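Portion size and leftovers in the school canteen
Food and Society module, group project, final report

1. Why we picked this

Our canteen throws away a lot. Everyone who has ever queued to scrape a tray knows it. We wanted to find out if people leave food because they don't like it or because they get given too much. Two different problems, two different fixes. Kundik, the catering firm, let us stand by the tray return for a week in December as long as we kept out of the way of the staff.

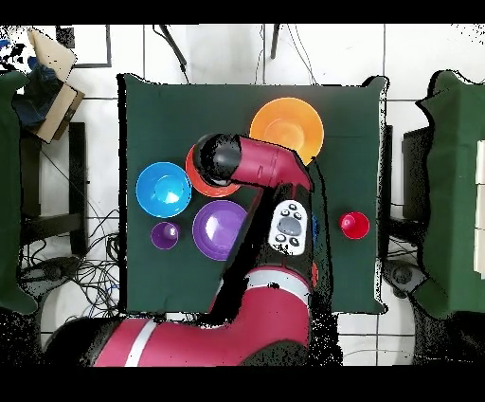
We gave out 175 slips at lunch and got most of them back, some with gravy on. Three questions only: what did you have, did you finish, if not why not. Should of added a fourth about snacks before lunch, because break time crisps came up again and again when we talked to people.

2. What we found

Main reason for leaving food was "too much". Taste came second. Rice and pasta were worst, chips hardly ever left. Year 7s left the most, which makes sense as they get the same scoop as the sixth form. Thursday was pie day and the bins were nearly empty. 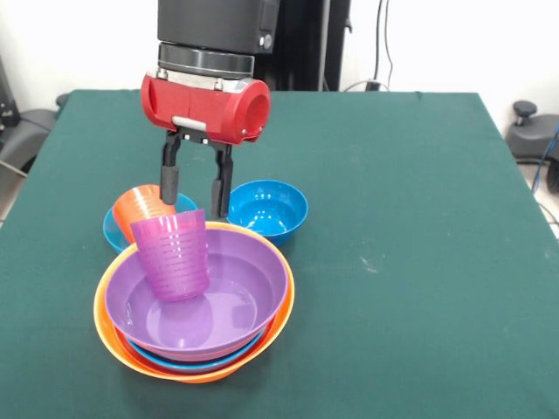 Dish size matters more than we expected. People fill what they are given. A portion that looks fine in a small bowl looks mean in a big one, so the server adds another spoon. Think of a purple bowl sat inside a blue one inside an orange one: same shape of thing, very different dinner. Kundik only stocks one size at the moment.

3. Trial with smaller portions

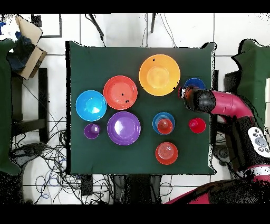

Yolandi Rampersad

I ran the trial at the Nkuna Hall counter. For one lunch the starchy side was cut by 60 grams, seconds free to anyone who asked. Only 15 people came back up. Scrapings weighed 740 grams at the end, no proper figure for a normal day to compare with as the scales were broken ealier in the week. Annoying.

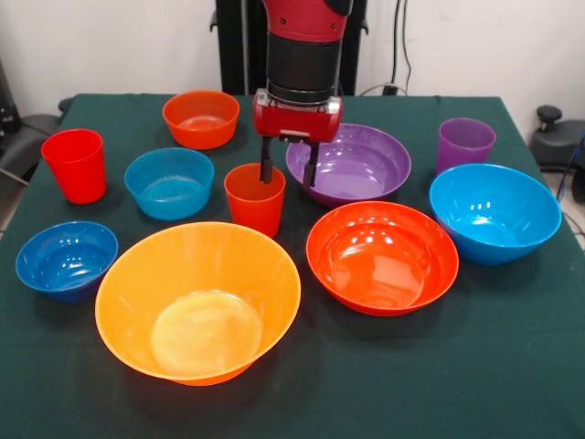 Servers liked it but said the queue got slower. Hüsnü Sönmez did the talking to staff and his notes are in the appendix.

4. Problems

One week, one canteen. Slips were anonymous so some may be jokes (one said "haunted"). Next time weigh every day, and borrow spare scales from Morer block first.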